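Home Mattresses Toppers Care Guides Find a Store Cart

Gumix Latex Topper and Sutimden Cover
Owner's Guide, Section 2: Setting Up and Settling In

Welcome back, and thank you for reading this far. If you came straight here without looking at Section 1, that's fine too, but do turn back for a moment and check that the size printed on your carton matches your mattress. A queen topper on a full mattress will hang over the side, and once the inner bag is opened it is very hard to get everything back in the box (we have tried it in the shop, with two grown adults and a good deal of laughing).

This section takes you from the closed carton to a bed you can sleep in. Set aside a quiet part of the day for it. Most of the work is waiting, and the part that isn't waiting goes much better when you aren't hurrying to get the sheets on before supper.

Before you begin

You will need the carton, your mattress already in place on its base, a pair of blunt-nosed scissors, and a second person for the larger sizes. The topper is heavier than it looks. Latex has a way of folding in on itself just when you think you have a good hold of it, so lift it from underneath with your forearms and let it drape.

Strip the bed right down, including any old pad, and let the bare mattress air while you get the carton up the stairs. If the mattress has a worn spot or a dip in it, turn or rotate it now if the maker allows. A topper will soften a firm bed very nicely, but it follows the shape of whatever lies under it, and a deep hollow will still be a hollow when you're done.

CAUTION: Keep the plastic inner bag away from babies, small children and pets. Cut it up and throw it out as soon as the topper is on the bed.

CAUTION: Do not use a box cutter or a kitchen knife on the inner bag. The topper is pressed tight against the plastic and a blade will go straight into it. Cuts made while unpacking are not covered by the warranty.

Unpacking and placing the topper

1. Stand the carton at the foot of the bed and open the flaps. Lift out the cover, which is packed flat on top in its own paper sleeve, and put it to one side.

2. Lift the rolled topper out of the carton, still in its bag, and lay it across the foot of the mattress.

3. Find the printed arrow on the bag and turn the roll so that the arrow points toward the head of the bed. The side with the larger pinholes goes down.

4. Snip the bag along the sealed end, well clear of the roll, and tear it open by hand. You will hear a bit of a sigh as the air goes in.

5. Unroll slowly toward the pillows. Stop halfway and see that both edges are running even with the mattress. It is much easier to nudge half a topper than a whole one.

6. When it is fully unrolled, go along each side and smooth outward with flat hands. Please don't pull at the corners. Latex tears under a pinching grip, and it's the corners that go first.

Note: The topper may look short at first. It has been rolled tightly and needs time to relax. Leave it uncovered for 36 hours in a room at an ordinary, comfortable temperature, with a window open a little if the weather is kind. In a cold room in February it can be slow, and a day longer does no harm.

Note: A mild rubbery smell, a bit like new balloons, is normal for fresh latex and fades as it airs. Fabric sprays only cover it up and can leave marks, so we'd ask you to leave those in the cupboard.
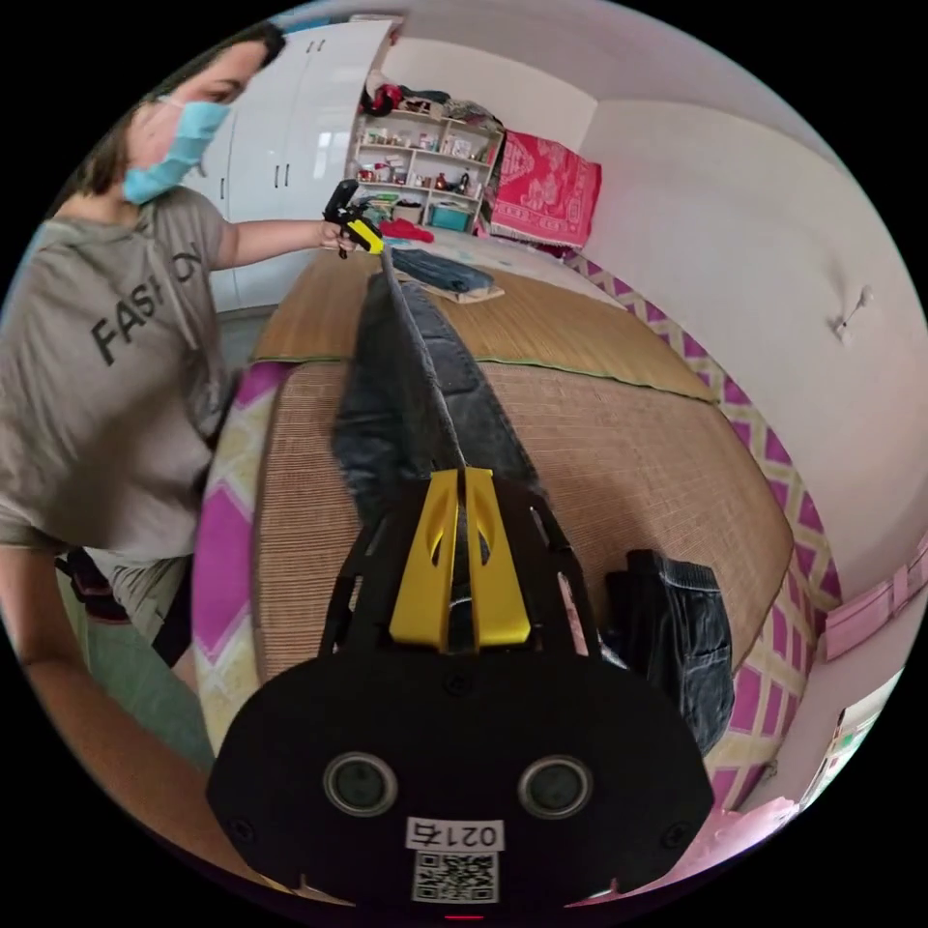 Can I sleep on the topper before the 36 hours are up?

Sleeping on it early won't damage it, although the edges may take longer to flatten and the smell will be stronger. Put a cotton sheet over it loosely, leave the cover off for now, and uncover it again in the morning.

While you wait, this is a good time to wash the Sutimden cover. It can go on straight from the sleeve if you prefer, but it is softer after a first wash, and any shrinking it is going to do will be over with. Use a cool, gentle cycle and close the zipper all the way before it goes in. Line drying is best. If you use a dryer, choose the lowest setting and take the cover out while it is still the tiniest bit damp at the seams, then finish it over a chair or a banister.

Fitting the cover

The cover has a zipper around three sides, and a fixed hem on the fourth that goes at the foot of the bed. The woven label is sewn into the corner by that hem. If you can see the label, you're the right way around.

1. Open the zipper fully and spread the bottom panel flat on the mattress. Your helper can hold the topper up on its long edge while you do this, or you can fold it back on itself one half at a time.

2. Lower the topper onto the panel and set the foot end snugly into the hem.

3. Draw the top panel up over the topper toward the pillows, the way you would turn down a bedspread in reverse.

4. Start the zipper at the label corner and close it a little at a time, tucking the latex in ahead of it with the side of your hand. If it sticks, back up and try again. Forcing it will catch the lining.

5. Tuck the zipper pull under its little fabric flap.

6. Fasten the elastic straps beneath the mattress corners. They should be firm without making the corners curl. If they curl, move each strap out to the next button.

Now make the bed as you usually would. With the topper on, your mattress is 2 inches taller, and an older fitted sheet with shallow pockets may ride up in the night. A deep-pocket sheet cures this. So does a set of sheet clips, though I'll admit I find them a nuisance on laundry day.

CAUTION: Do not use a heating pad or an electric mattress pad directly on the topper. Steady heat dries out latex and makes it crumble. A hot water bottle at the feet, above the sheet and the cover, is perfectly all right.

Getting used to it

Give yourself a little time with the new feel. People coming from a very firm bed sometimes notice their hips and shoulders during the first 5 nights or so of getting acquainted, and pillows that suited the old bed can feel too tall on the new one, because you are lying a bit deeper. Try a flatter pillow before you decide the topper isn't for you.

Every 6 months, unzip the cover, turn the topper end for end, and put it back the same side down. Pick two dates that are easy to remember. I do mine when the clocks change. Sponge any spills right away with cool water and a drop of dish soap, blot with a towel, and let the spot dry completely in the shade before you zip up again. The topper itself must never go in a washing machine, and direct sun will turn it yellow and brittle.

If an edge is still wavy after the settling time, turn back the cover, lay a folded blanket over the wave, and leave it overnight. If that doesn't do it, write to us with your order number and we'll sort it out with you.

Section 3 covers storage and moving house.

Ardeleanu Bedding, Skiltthorpe | Contact us | Warranty | Copyright Ardeleanu Bedding, all rights reserved | Back to top

Comments

Farzana Wickramasinghe
The tip about stopping halfway saved me! My first try was crooked and I only had to shift the half that was down. I'd add that the dog should be shut out of the room first, mine was on it before I'd found the scissors.

Intan Sitompul
Does the cover have to go in cold water every time? Ours came out fine on warm, but I don't want to push my luck.

Ardeleanu Bedding
Hello Intan, cool is kinder to the elastic straps. One warm wash won't have hurt them, but we'd go back to cool from here on.

Intan Sitompul
Thanks, will do. The corner by the wall took two nights under a blanket and it's flat now.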